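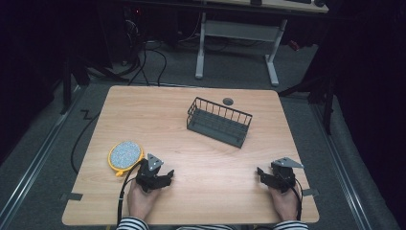 Recording at home or at a Kuleo table: questions we keep getting

Last changed 18 April 2018. Answers by Solange Rangel unless marked COB (Catríona Ó Briain). Typed between sessions, sorry for the spelling.

What am I signing up for?
Table work. You hold a pair of grippers, one per hand, and do small jobs with ordinary stuff. Put in, take out, move over, turn around. The grippers record, the learning system gets the recordings later. No robot needed on your end.

How many episodes is a full set?
133. Can be split over as many visits as you like. Partial sets count too, just close them properly in Klinhom or they sit there as "open" forever and I have to chase you.

What is an episode, exactly?
One job, start to finish. Starts with both grippers open and clear of everything. Ends the same way. If you begin with something already pinched, it gets thrown out.

Do I have to be fast?
No. Normal speed. People speed up after the first hour and the grasps get sloppy. Slower than normal is also bad, the system picks up the dawdling.

I dropped the thing. Start over?
Depends. Dropped it on the table and picked it up again: keep going, keep the episode. We want those. Dropped on the floor: stop, mark as FLOOR, reset, go again.

Can I use my fingers to help?
No. Not even a nudge. Regrip with the tool.

Which hand goes first?
Whichever. Mix it up. We had one contributor send a whole set where the left gripper never moved, and Plondora (the training side) sent it back.

Where do the cables go?
Down off the near side of the table, toward you, with slack. Check by reaching to the far edge with both arms before you press start. If it tugs, more slack.

Does the layout have to be the same every time?
Please no. Rotate the basket. Put it at an angle, push it back, bring it close, swap sides. Same for the small objects. If your last ten episodes look alike you are making one example ten times.

What about the open-hand part at the start?
Hold both grippers open over the table for 2 seconds. Don't touch anything. This gives us a clean start point for each hand and its the step most often skipped.

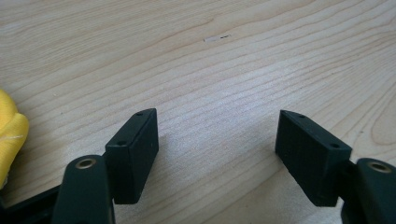 Page 2

Is it OK if the object is only half in view of the gripper camera?
Yes. Fine at the start, the approach is part of what gets learned. By the time you close on it, it should be between the fingers.

Glare on the table?
A soft patch of light is OK. If you can't make out the wood grain anywhere, move the lamp. Don't put a cloth down, that changes the surface halfway through a set.

Scratches, specks, bits of tape on the table?
Leave them. Real tables have them. Crumbs, wipe off.

What should I wear? (COB)
Anything with sleeves that stay put. Stripes, plain, whatever. No dangling cuffs or bracelets, they catch on the gripper when you turn your wrist. Rings are up to you.

Can someone else be in the room?
Yes but not leaning over the table. Extra hands in view = episode marked bad.

How much do you have so far?
1479 accepted episodes in the Amau collection as of this version. 62 more waiting for review. I'll update when I get to it.

Why did mine get rejected? (COB)
Usual causes, most common first:
Closed the gripper before the start beep
Skipped the open hold
Gripper covered by the other arm for most of the job
Wrong task label picked in the menu
You get a code with each rejection. Look at the code before writing to us please.

Can I fix a label afterward?
Yes, until the set is closed. Open the set in Klinhom, tap the episode, change task. After closing only Catríona can do it.

My gripper feels stiff.
Stop using it and tell us. Don't oil it. A stiff trigger changes how you close and we can see it in the data.

Do I get paid for rejected ones?
For the time, yes. Paid by session.

When is the next task list?
May. Mostly two-handed stuff, passing from one gripper to the other and then placing. Harder then it sounds, do a few practice runs with recording off.

Something not answered
Use the contact form, put your set number in the subject line. No set number, slower reply.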